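Stuvari Community Choir is looking for singers

We have room for new voices this spring and we'd love to hear from you! Altos and basses most of all, but if you sing soprano or tenor please write anyway, things change every season.

We are a mixed choir of 40, singing everything from old harbor songs to film music, with one big piece each year that scares us a little. This year it's a set of winter carols arranged for us by a composer from Irnar, some of them in a dialect only a few of our members grew up with. (You'll pick it up. We learn by ear first and look at the spelling later.)

Rehearsals are Friday evenings at 7 in the Brondik Hall, upstairs, two hours with a tea break. There's one long Saturday before each concert, and we sing 2 concerts a year, the first of them in May.
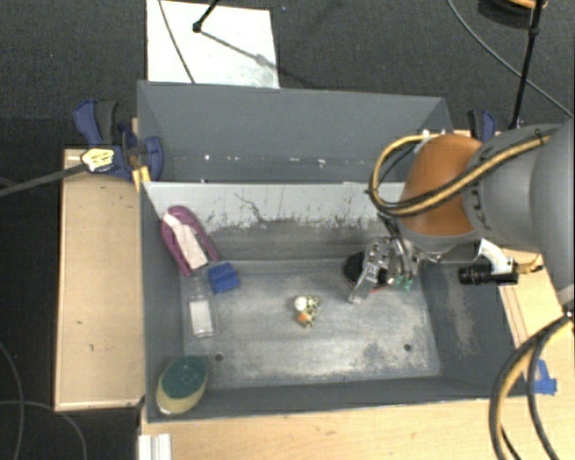

You don't need to read music. About half of us do and the other half stand next to them. What we do ask is that you come most weeks, listen to the recordings we send out, and tell your section leader when you can't make it. If you haven't sung since school, come along and see how it feels!

There's no audition as such. You'll sit in for a couple of rehearsals, then sing a few scales with the director at the piano so we can find the right section for you. It takes 20 minutes and she is very kind.

Dues are 40 a season, half that for students, and we never want money to be why someone stays home, so ask. Scores are on loan.

To sign up, send a note through the contact form with your name, your voice part if you know it, and a song you love to sing. Parking is behind the hall, or take bus 687 to the Fujimoto Street stop and follow the noise.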